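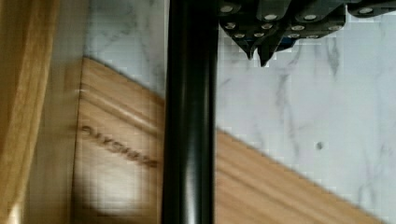 Most of what gets written about robots in food work is about how many jobs will go. At Skakden, where I have worked in the prep kitchen for 12 years, no job has gone so far, and I still think the change is a big one. The machine works over a marble surface with a wooden board laid across it. Marble and wood are what we used before. The gripper ends in two dark points, and those points now go where our fingers used to go.

We make filled pasta for restaurants. The robot came in February and was given the Fondine first, because they are round and keep their shape. The Retetti came later and it is still poor at them. On a good shift it handles 668 pieces before the tea break. I was quick and I never came near that.

What has changed is the kind of tiredness. My wrists are better than they have been for years, and I won't pretend I miss the pain. But I used to be able to talk while I worked. Four of us stood at one bench and the day went by in conversation. Now two of us watch the line and the other two pack in the next room. Watching takes more out of you than people think. You can't chat, and your hands have nothing to do.

Halina Domański trained me, and she could tell from the feel of the dough if it needed another minute. The new starters don't touch it enough to learn that. Kaczorowski, who own the business, say the settings take care of it. They do, until the flour changes, and then someone fetches Halina. She retires in 2 years.

Tadeusz Wieczorek disagrees with me. He says the bench was never as friendly as I make out, and that he would sooner go home with a working back. He has a point about the back.

I am not asking for the robot to be taken out. I would like us to be moved between watching and packing every hour, and one batch a day to be made by hand, with the new starters on it. We were also promised a rise of £169 a month when the line reached its target. It reached it before the summer, and we are still waiting for the money.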